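About Plornton Shirt Works

Plornton Shirt Works prints T-shirts, sweatshirts and aprons for schools, clubs, small shops and family events. We are a screen printing company with 16 people on staff. Most of our orders come from within a day's drive, and we ship the rest.

How we started

Wumpini Quaye began printing shirts in a rented garage on Adjei Street, with one hand press and a secondhand dryer. The first paying job was for a youth soccer league that needed shirts in 4 colors and had been turned down by two larger shops for ordering too few. Wumpini took the order, and the league still prints with us every spring.

Emerson Pimentel joined the following October to handle artwork. Until then customers had been bringing in drawings on paper, and Wumpini had been cutting film by hand in the evenings. Emerson set up the art room, wrote our first price sheet and still checks every design before a screen is made. We moved to our present building on Flololska Road when the garage could no longer hold the dryer and the boxes at the same time.

What we do

We print with water-based and plastisol inks. Water-based ink feels softer and suits light cotton. Plastisol holds a brighter color on dark shirts and stands up better to heavy washing. If you do not know which one you need, tell us what the shirts are for and we will recommend one.

Our smallest order is one dozen pieces. You may mix sizes within an order at no charge, including youth sizes. Changing the ink color partway through a run costs extra, as the screen has to be cleaned and set up again. Setup is charged once per color, and we keep your screens for 2 years in case you want to reorder.

We also carry blank shirts under our own label, Flutow. They come in 71 combinations of color and size. Customers may supply their own garments as long as they are new and unwashed.

Artwork

Send us a vector file if you have one. A clean drawing in black marker also works. Photographs are harder, and we may ask you to simplify them. You will get a proof by email showing the print at its real size, and we do not start until you have approved it. Please read the spelling twice. Names on the back of team shirts are the most common source of reprints.
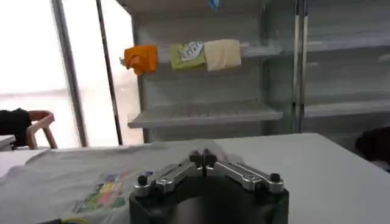
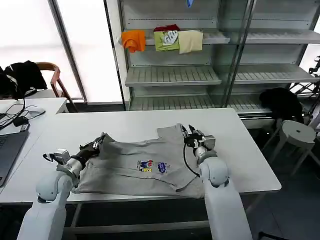 Placement is the question we hear most often from new customers. The usual choices are the left chest, the full front and the upper back. A small print in the middle of the shirt, like the colorful one on the gray short-sleeved shirt on the white table, uses less ink than a full front and leaves plenty of plain fabric around it. Very small lettering can fill in on the press, so we ask for letters at least a quarter inch tall. If your logo has smaller type than that, Emerson can redraw it or suggest a version without the tagline.

Visiting and ordering

The front counter is open on weekday mornings, and afternoons are by appointment. Sample shirts in every Flutow size hang by the door, and you are welcome to try them on. Allow two weeks from the day you approve the proof. Rush orders depend on what is already on the press, so call before you place one.

Page updated February 2025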